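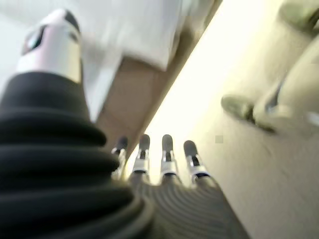 Mohit Bisht wrote back that a host with one spare room shouldn't have to charge guests a cleaning fee at all. I used to agree. Then laundry prices went up.

We rent out two rooms in Kelham. I charge 7 dollars a night for cleaning, and it's in the listed price, so no one gets a surprise at checkout.

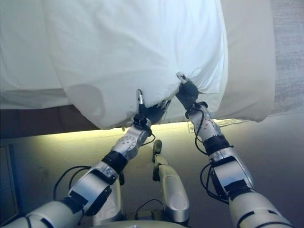 Kelham, September

New rate starts this month. Over 400 dollars went to sheets and towels this summer. Weekly guests still pay the old rate.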